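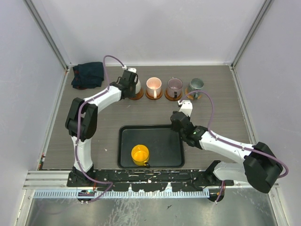 List Home | Archive | Threads | Subscribe | Search

Subject: Re: mugs, trays and the July demo
Date: June 2018

Hi all,

Quoting the bit I'm replying to so you don't have to dig:

> I can make it in most evenings this month but I'm lost on where the mug
> task stands. Are we still doing four coasters? And is the tray staying at
> the front, or did we move it between the arms and the back wall? I wrote
> my half of the script for the front and would rather not redo it. Also,
> does anyone have the spare cable clips? The purple cable kept brushing
> things when I ran the right arm last time.

Yes to four coasters, yes to the tray at the front, so your script is safe! The coasters go in a row along the back edge, one cup on each, and the yellow mug is the one that belongs in the tray. Please keep using the yellow one there. It shows up great against the black and the Bitow code picks it out on nearly every try, which I can't say for the see-through mauve one (ugh, that mug). I'd still like to keep the mauve one in the lineup, third coaster from the left, because if we only use easy mugs we're going to look silly in July.

Left arm does the coaster row, right arm does the tray. I ran 78 cycles this week with that split and the arms only got in each other's way when I let the right one hang out too long over the back corner of the tray. So I put in a pause, and a park position farther off to the right. It's slower but I can stand next to it without my hand on the stop button, so I'm calling that a win.

Handles are still a pain. The white mug on the second coaster is fine with its handle facing front, and the gray metal one is okay if you start from the rim and don't try anything clever. If you change which way a handle points, PLEASE write it in the log. I lost an entire evening to a mug somebody had turned around (it may have been me).

The navy cloth lives in the back left corner. Don't tidy it away, it's for the Roltar folding entry and I'm tired of hunting for it. Just keep it behind the left arm.

Clips: there's a bag of 100 in the Plernik drawer, help yourself. Leave enough slack for the wrist to turn all the way, though. I clipped mine too tight the first time and the gripper tugged at it every time it went down.

Other stuff. The Jang entry form wants a run time and a team size, I put 22 for the team, tell me if you've dropped out or want in. And could whoever has the old logs upload them? I want to get us to 2,000 recorded grasps before we freeze the code, and I don't know what's sitting on people's laptops.

I'll be in after dinner most nights, come by if you want a turn on the left arm. Bring snacks, but eat them in the hall.

See you there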